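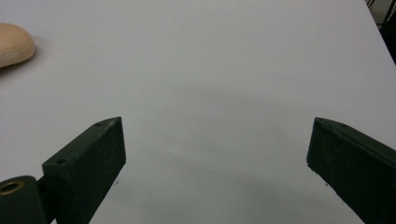
Can a gripper wipe down a worktop and put the things back where they were yet?

Part of the way. It can pick up one item at a time and move it, but the wiping still needs a person to check the corners.

Print this page | E-mail this page

GRIPPER BENCH CHECK, STEDACH WORKSHOP
Checked by: Graziella Amato
Period: August 2022
Unit no.: 524

1. Finger screws tight – OK
Went round them with the short key. No play at all, lovely.

2. Finger faces and edges – OK, watch
Paint scuffed along the edges. Only looks so far. Bianchini can send a new pair if it gets down to the faces.

3. Fingers open fully and close evenly – OK
Much better than in February!

4. Stop button within arm's reach – OK
Tested 6 times, stopped every time.

5. Cables clear of feet and chair wheels – ACTION
Clip them up before the next run, please. Corkine clips are in the second drawer.

6. Worktop clean before start – ACTION
Small dark specks by the fingertips. Wipe down and look again.

7. Soft item pick-up, low force – PASS
12 tries, 2 drops, and both drops were on the turn. I was so pleased with this one – it held on without squashing anything, and I'd happily let it loose on the Grumargate kitchen job with someone standing by.

8. Cloth folding – NOT READY
It gets the first fold and then loses the corner. Try again with the thicker tea towels.

9. Hands clear of fingers while powered – OK
Reminder given to both new starters.

Next check after the cables are done. G.A.

Print this page | E-mail this page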